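DIY・補修の掲示板 > 家具・天板 > 灰色の天板に残る白い点について

投稿:hairo_desk
中古で買った作業机の天板のことで相談します。Hovlandの「Urkdale」という机で、天板は灰色一色、つやはほとんどありません。説明書は付いておらず、表面の材質は分かりません。脚の裏のシールに型番302とあるだけです。

使い始めて三週間ほどになりますが、天板に白くて小さい点がぽつぽつ見えます。最初はほこりだと思って乾いた布で拭いていました。拭くと減ったように見えるのですが、夜に明かりをつけるとまたあります。同じ場所なのか別の場所なのか、自分でもはっきりしません。

爪でこすってみたものもあります。取れたものと取れなかったものがありました。取れなかったほうは、指の腹で触っても出っ張りもへこみも感じません。

用途は主に模型の仮組みと、封筒や書類の仕分けです。塗料は別の部屋で使っています。白い点が汚れなら掃除の方法を、塗装の欠けなら補修の方法を知りたいです。よろしくお願いします。

返信:matsuyani
ほこりでしょう。灰色の天板は白いほこりが一番目立ちます。うちも机を白から濃い灰色に替えたとき、急に家が汚くなったように感じました。量は前と変わっていないはずです。

乾拭きは静電気が起きて、かえって寄ってくることがあります。水で固く絞った布で一方向に拭いて、そのあと乾いたマイクロファイバーで仕上げてみてください。

返信:kado_R3
取れないものがあると書いてあるので、ほこりだけで片付けるのは早いと思います。中古の天板なら、前の持ち主が壁や天井を塗ったときの飛沫が付いていることがよくあります。霧状に飛んだ水性塗料は粒がとても小さくて、触ってもほとんど分かりません。

天板だけでなく、引き出しの前板や脚の上のほうにも同じ点がないか見てください。あれば飛沫の可能性が上がります。

返信:hairo_desk
ありがとうございます。見てきました。前板は白なので点があっても分かりません。脚は黒で、上のほうを懐中電灯で見ましたが、点らしいものはありませんでした。

固く絞った布での水拭きはこれからやります。

返信:tsukue_nonki
脚にないなら飛沫ではなさそうですね。脚を外して天板だけで保管していた可能性もありますが。

私は紙の粉だと思います。封筒を開けたり紙を切ったりする机なら必ず出ます。ペーパーナイフで開けると特に多いです。封筒の仕分けを別の場所で一日だけやって、点が増えるかどうか見たらいいのでは。

返信:kado_R3
紙の粉なら繊維っぽく細長く見えるはずです。丸い点なら違うと思います。写真はありませんか。

返信:tsukue_nonki
細かい紙粉は丸く見えますよ。倍率次第です。

返信:hairo_desk
写真を貼ります。点は全部で五つ見えています。画面の真ん中より少し上、やや右にあるのが分かりやすいと思います。その右下にもう一つあります。小さいので拡大して見てください。
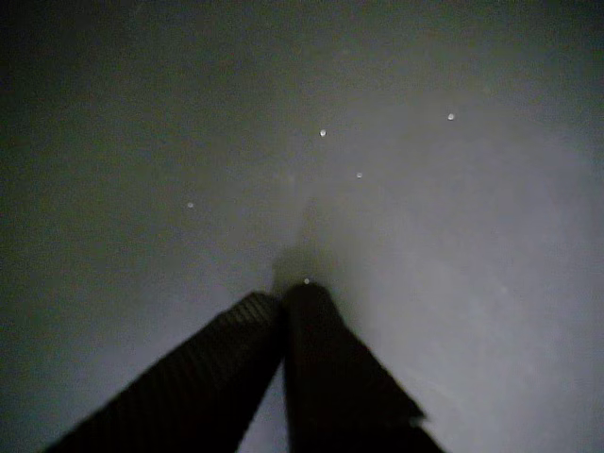 灰色の面と白い点

点のないところはなめらかで、木目も模様もありません。この写真に見えている五つのうち、どれが取れてどれが取れないかは確認できていません。

返信:matsuyani
拝見しました。私にはやはりほこりか何かの小さな粒に見えます。散らばり方に規則がないですし、筋にもなっていません。

返信:kado_R3
規則がないのは飛沫でも同じです。ローラーで天井を塗ると、ちょうどこのくらいばらばらに落ちます。ただ、この大きさだと写真からは材質も厚みも分からないですね。飛沫とは言い切れません。

表面の細かい欠けで下地が白く出ているという線もまだ残ります。灰色の塗膜の下に白い下塗りがある天板だと、尖ったものを落としただけで白い点になります。

返信:Keogh_B
横から失礼します。Bernadette Keoghといいます。貸し工房で作業台の手入れをしています。

見分けるなら、場所を記録するのが早いです。天板の角を基準にして、白い点の位置を紙に写します。透明なビニールシートを天板にかぶせ、油性ペンで点の上に印を付けるのが楽です。シートの角と天板の角を合わせておけば、あとで重ねて比べられます。水拭きの前に一枚、水拭きして乾いたあとに一枚作ってください。

二枚で同じ位置に残った点が、表面に固着しているものか傷です。消えたものはほこりか粉です。翌日に三枚目を作ると、新しく積もった分も分かります。

シートをかぶせるときにほこりが動くことがあるので、上からゆっくり下ろしてください。

返信:hairo_desk
それは良さそうです。模型の養生に使うシートがあるのでやってみます。

返信:tsukue_nonki
そこまでしなくても、セロハンテープを貼って剥がせば分かるのでは。粘着面に白い粒が付けば汚れ、付かなければ傷です。

返信:Keogh_B
テープは早いですが、材質が分からない塗装面にはおすすめしません。塗膜が弱っていると一緒に剥がれます。以前、工房の台で一度やりました。貼るなら養生テープを目立たない裏側か端で試してからにしてください。

返信:tsukue_nonki
セロハンテープで剥がれる塗装なら、どのみち机としては使えないと思いますけど。

返信:kado_R3
中古で履歴が分からないのだから、慎重なほうに合わせたほうがいいです。テープで剥がして広がったら、直す面積が増えるだけです。

返信:Jindham愛用者
飛沫だった場合の話ですが、JindhamのクリーナーNo.4が使えます。近所の店で1,739円でした。布に少し取って点の上に置き、一分待ってから拭きます。灰色の机にも使ったことがあります。色は変わりませんでした。

返信:Keogh_B
溶剤が入っているものは、つやなしの面だとそこだけつやが変わることがあります。正面からは分からなくても、斜めから見ると輪になって見えます。使うとしても最後の手段で、天板の裏で試してからですね。

返信:matsuyani
私は消しゴムを先に試します。普通のプラスチック消しゴムです。軽い塗料の飛沫ならこれで取れることもあります。ただ、つやなしの面は強くこすると光るので、軽く数回まで。

返信:sanding_oji
耐水ペーパーの2,000番で軽く水研ぎすれば一発です。点の上だけなら一分もかかりません。

返信:kado_R3
つやなしの天板に2,000番は、そこだけつやが出ますよ。それに傷で下地が出ている場合は余計に白が広がります。原因が分からないうちに削るのは反対です。

返信:sanding_oji
自分の机では問題なかったです。全体を同じように当てれば、むらにはなりません。

返信:kado_R3
全体を当てるなら、もう補修ではなくて塗り直しの準備だと思います。

返信:hairo_desk
研磨は今のところ考えていません。塗り直すほど気になっているわけではないので。

先にシートで記録してみました。一枚目は水拭きの前です。夜に机の奥側から懐中電灯を寝かせて当てると、昼に見るよりずっと多く見えました。全部に印を付けるのはあきらめて、手前の右半分だけにしています。

そのあと固く絞った布で手前から奥へ一方向に拭き、乾いてから二枚目を作りました。重ねてみたところ、印のほとんどは一枚目にしかありません。同じ位置に残ったのは右の角に近い二つだけです。

返信:matsuyani
ほとんどはほこりだったということですね。

返信:tsukue_nonki
ほこりか紙の粉か、ですね。そこはまだ分かりません。

返信:Keogh_B
残った二つを虫眼鏡で見られますか。光を横から当てて、点の縁に影が出れば上に乗っているもの、内側に影が出ればへこんでいるものです。指で分からない段差でも、光だと分かることがあります。

返信:hairo_desk
模型用のルーペで見ました。一つは、光を当てた反対側の外に細い影が出ます。上に乗っているようです。もう一つは影が出ません。へこみにも見えません。

乗っているほうは、消しゴムを軽く当てたら三回目で取れました。消しかすに紛れて、何だったかは分かりません。跡はないです。

返信:kado_R3
一つは固着した汚れだったわけですね。飛沫だったかどうかは、取れてしまったのでもう確かめられませんが。

影の出ないほうは、塗膜に白い粒が混ざったまま仕上がったのかもしれません。工場で塗ったものでもたまにあります。Rinportの棚板を買ったとき、新品の状態で似た点がありました。店に聞いたら交換の対象外と言われ、そのまま使っています。

返信:Jindham愛用者
それこそクリーナーで試してみては。

返信:Keogh_B
塗膜の中のものなら、クリーナーでは取れません。つやが変わる心配だけ残ります。気になるなら、近い灰色の補修ペンを爪楊枝の先に取って、点だけに置くほうが安全です。乾くと色が少し変わるので、裏で一度乾かして色を見てください。

返信:hairo_desk
補修ペンを見てきました。灰色が四種類あって、どれも2,000円近くします。点一つのために買うのは迷います。

返信:tsukue_nonki
放っておいていいと思います。上にマットを敷けば見えません。

返信:matsuyani
マットを敷くと端にほこりがたまって、それがまた目立ちます。敷くなら天板と同じ大きさのものがいいです。

返信:tsukue_nonki
私のところは小さいマットですが気になりません。好みですね。

返信:haru_no_kata
同じ型番302の机を持っています。検索で来ました。うちの天板にも左の奥に白い点が一つあり、何をしても取れません。同じものかどうかは分かりませんが、そういう机だと思って使っています。

封筒の話が出ていましたが、うちではエアコンの風が当たる側に細かい粒が多く積もります。机の向きを変えたら減りました。hairo_deskさんのところも、風の向きを見てみるといいかもしれません。

返信:hairo_desk
同じ机の方がいて助かります。エアコンは机の右上にあります。右側に点が多いとは感じていましたが、左半分はシートで記録していないので比べられません。

三枚目を作りました。二枚目から一日たったもので、封筒は開けていません。新しい印がまた増えています。紙の粉だけではなさそうです。

返信:tsukue_nonki
では紙の粉説は半分取り下げます。開けた日の分も見てみたいです。

返信:kado_R3
風向きを変えるなら、その前後でも一枚ずつ取っておくと比べられます。今度は左半分も入れてください。

返信:hairo_desk
分かりました。エアコンの羽根を上向きにして、両側で取り直します。補修ペンは保留、掃除は朝に水拭き一回にします。左右の結果が出たらまた書きます。

返信:Keogh_B
シートに日付と時刻を書いておくのを忘れずに。重ねる順番が分からなくなります。

返信:hairo_desk
三枚目に書いていませんでした。今書きました。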